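Two-arm sorting station in a shared workshop
Project report, second semester
Group: Jannik Ehlers, Nele Dreßler, Poppy Bainbridge
Supervisor: Roswitha Mühlbauer

1. Task

We wanted to build a station with two robot arms which moves small textile items from one basket to another. The items are pouches, folded caps and belts. The work was done from March in the shared workshop, where our group had one table and the sewing people had the rest of the room. We called the project Joto.

2. Setup

Both arms hang over the table from the two sides. At the beginning we mounted them too far back, and the left gripper could not reach the front basket. Knut Mühlbauer helped us to drill new holes and move the mounts forward. After this change the reach was sufficient, but the cables were now too short and we had to make longer ones. This cost us one full afternoon.

The baskets are ordinary plastic ones with holes in the walls. We kept them for the whole project, although the holes disturb the depth measurement. Nele wrote a filter which closes the small gaps before the basket wall is detected. The filter is slow — it takes most of the computing time in each cycle — but we did not find a better solution.

3. Teaching the positions

The positions were taught by hand. One person stands behind the table and indicates the next item, the second person drives the arm with the controller, and the third person writes the values down. It is important that the person at the table stays outside the marked area while the motors are active. For pointing into the baskets we switched the motors off first.

We recorded 708 attempts in total. From these, 272 were done with both arms and the others with a single arm. The log contains 3,278 lines, and Poppy checked it by reading every line where the gripper force was above our limit.

4. Results

Soft items without metal parts were picked reliably. The pouch was more difficult. When it lies on its side, the fabric gives way and the fingers close on the zipper, and then the pouch turns during lifting. The carabiner was first considered as a problem, but later we used it as a grip point and the pouch turned less often. Sometimes it caught in the wall of the basket and the basket was lifted also. We therefore limited the lifting speed for the first 5 cm.

The two-arm mode did not bring the advantage we expected. One arm should hold the basket and the other should pick, but the holding arm often pushed the basket a little, so the stored position was wrong.

5. Open points

The rims of the baskets overlap when they stand too close together. A simple wooden guide on the table would fix this, and Jannik has already made a drawing. The filter should be written again in a faster form. We would also like to test darker items, as navy and black fabric gave us the weakest depth values.

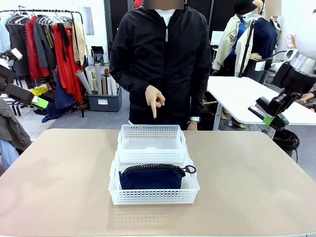 Fig. 1: Work table with both baskets and the pouch with carabiner in the front one.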